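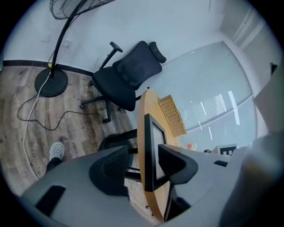 Office > Setup notes > Small rooms

We use cookies to remember your settings. Accept | Manage

Cable routing in a small room is mostly a question of where the casters go. A five-star base sweeps a wider circle than the seat above it, and any cable inside that circle gets rolled over sooner or later. I measured mine with a strip of masking tape on the planks, spun the chair through a full turn, and marked the outermost point of each wheel. The circle came out larger than I had assumed when I moved in last September.

The fan is the other constraint. A pedestal fan wants to be near an outlet and away from the walking line, and in this room those are two different places. The options I considered:

1. Fan at the wall, cord straight down to the baseboard and along it. Shortest run, poor airflow at the table.
2. Fan beside the desk, cord across the floor. Good airflow, worst cable position.
3. Fan beside the desk, cord in a flat floor cover. Good airflow, but the cover is a ridge the casters have to climb.

I ordered a length of Plerkis cover to test option 3. It is 30 mm wide and low enough that a rolling chair crosses it with a bump. The adhesive backing is stronger than I wanted on this floor, so I have only fixed the two ends. The total run is 139 cm. A Fornora cover was also available, but only in black, and I would prefer something close to the gray-brown of the planks.

Loose cable is the remaining problem. Excess length should be taken up at the outlet end, folded and tied, and never left as a loop in the open floor. I know this and still do it.
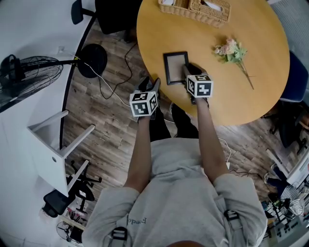
Furniture position comes next, and the round table sets it. A round top has no corner to catch a hip on, so the clearance to the desk can be tighter than it would be with a square one. It is less efficient for storage. Anything flat, such as the small picture frame with the beige backing, takes up more usable area than it should, and the wicker basket does best near the far edge. The artificial flowers need a vase with a narrow neck, as the stem is long and thin. I have a 500 ml Susell bottle that might do — it is heavy enough at the base, though the glass is greener than I would like.

The frame still has to go on the wall. It is light, so one pin hook is enough, and the height will be set from the chair and not from standing.

Still open: whether the fan cord can share the cover with the black cable. The channel is narrow and I have not tried closing it over both.

Posted March 20, 2020 by Dambrauskienė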